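Week 5: Linear perspective, or why your hallway looks wrong

Parallel lines that run away from you meet at a point on the horizon. The horizon sits at your eye level, wherever your eyes happen to be. Most of the trouble in the February drawings came from people who kept standing up.

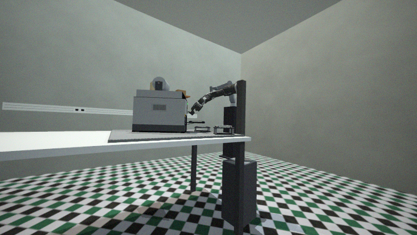
One-point perspective is for railroad tracks and corridors. Two-point is for anything you meet corner first, and each set of parallels gets its own vanishing point. Put the points too close together and your shoebox will look like the bow of a ship.

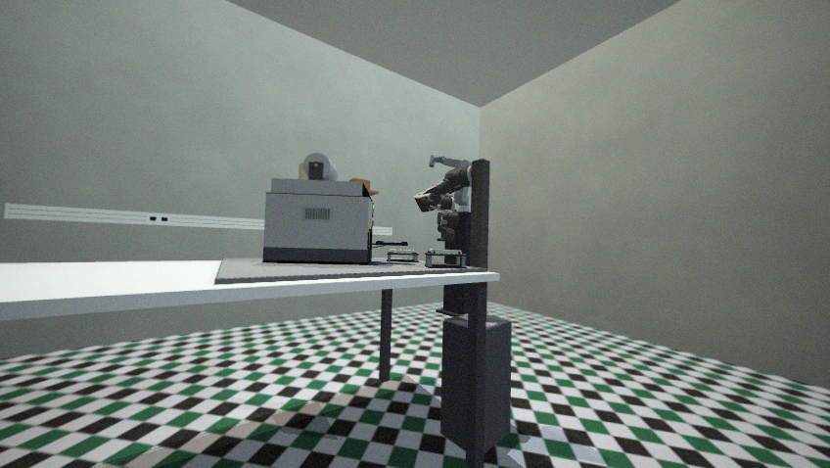

Interiors frighten people more than boxes do, and they shouldn't. Start with the far corner, one vertical line, and hang everything off it. Ceiling edges above your eye level come down as they recede, so a flat ceiling can end up as an upside-down triangle with its tip on the corner. Draw it that way even if it feels rude.

Tiled floors are next. Measure the first row, run the diagonals, and let them place the rest. Guessing gets you roughly 5 rows before the floor starts to climb the wall.
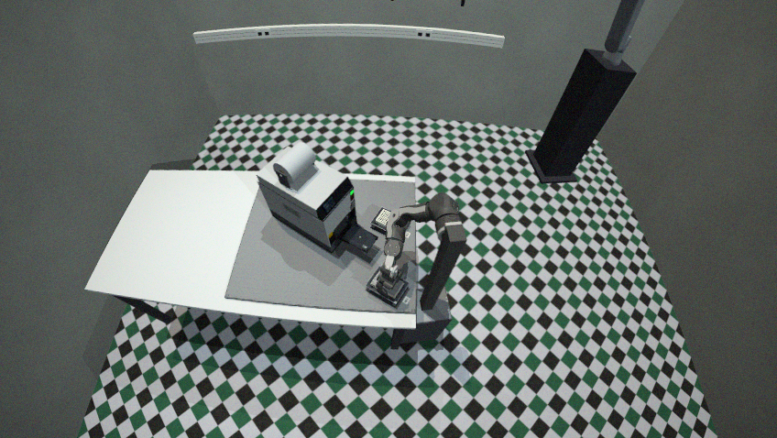

Picture: Normand Carrier

For next week: one interior, two-point, 60 minutes, ruler allowed. Read Ferrand to page 27 – the footnotes are optional and slightly bitter. Erasers are in the drawer, or were.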